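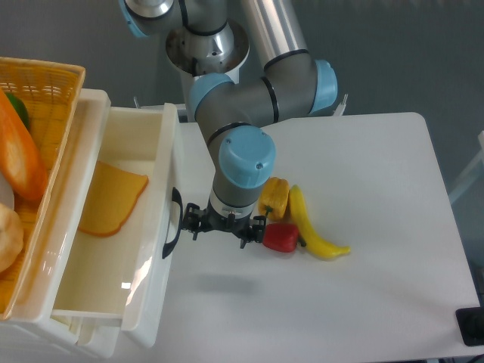 Cell 2 with the gripper low over the table, beside the peppers and the open drawer.

Re: Cell 2 – gripper alignment and drawer handle contact
November 2018 – posted by Nuria Montoya, Laboratory Operations, Erkurell
Reading time: 3 minutes

Dear all,

Thank you to Telmo for his message, which I have quoted in part so that those who joined the list after July can follow. My replies are set below each passage.

Telmo Nieto wrote:

> On Cell 2 the fingers are closing slightly off centre on the
> drawer handle. The drawer still opens, but it twists in its
> runners on the way out. I have checked the handle and it is
> tight. I would like permission to take the gripper off and
> refit it.

Permission is given, on the condition that the joint zero positions are checked first. The log shows that the wrist joint was last zeroed 164 operating hours ago, and the Trelluvis maintenance sheet we adopted for this cell calls for it every 150. If the wrist is out, refitting the gripper will hide the error for a short time and we will be back where we started.

Please use the following order of work.

1. Bring the arm to its parked position and apply the lockout at the cabinet. The tag is to carry your name and the time.
2. Check the screws on the wrist cap by hand. Do not use the powered driver on the caps.
3. Release the lockout, zero the wrist joint from the pendant, and run the approach to the handle with the drawer closed. Stop short of contact and measure the offset.
4. If the offset is still greater than 2 mm, lock out again, remove the gripper at the flange, clean both faces with a dry cloth and refit. Tighten the screws in a cross pattern.
5. Repeat the approach and record both readings on the sheet, including the one you did not like.

> Fulgencio says the table may have moved. Is it worth
> measuring again from the base?

Yes. Fulgencio Echevarría is right to raise it. The table was shifted for floor cleaning and I can find no entry to say that it was put back to the marks. Measure from the base to the near table edge and to the storage unit. If either has moved, correct it before step 3, as the taught positions for the drawer depend on both.

> Can we keep running the vegetable set while this is going
> on? Lucía needs the pick results.

Lucía Arrieta may continue with picks from the open table once the wrist has been zeroed, at reduced speed, with the drawer tasks disabled in the program. The plastic peppers are forgiving and a small offset will do no harm to the fingers. The handle is rigid and is another matter. Any food item left in the drawer should be taken out before the closed-drawer approach is run, and the basket lifted down from the top of the unit while anyone is measuring there.

> Last thing, do we have spare finger pads?

There are 10 in the Cell 2 cupboard, second shelf. The order with Bustamante has been confirmed for a further 13, and I will advise the list when they are received. Pads are to be changed as a pair, and the old ones returned to me so that the wear can be noted.

Two general points for all cell users. The first is that table moves, however small, must be written in the log on the day. The second concerns cables: after any refit, please turn the wrist slowly through its full travel by hand control and watch the gripper lead the whole way. We lost almost a week on the Brullisia cell in July through a pinched lead that would have been seen at this stage.

Nikau Hoani will countersign the sheet when the work is finished and return the cell to normal speed. Until his signature is on it, the cell stays at reduced speed for everybody – visitors' demonstrations included.

Regards,
Nuria Montoya
Laboratory Operations
Erkurell

Recent messages on this list
Cell 1 – pendant battery replaced
Revised lockout tags, please discard the old stock
Cupboard keys and after-hours access
Brullisia cell – gripper lead, closing report
Floor cleaning dates and table marks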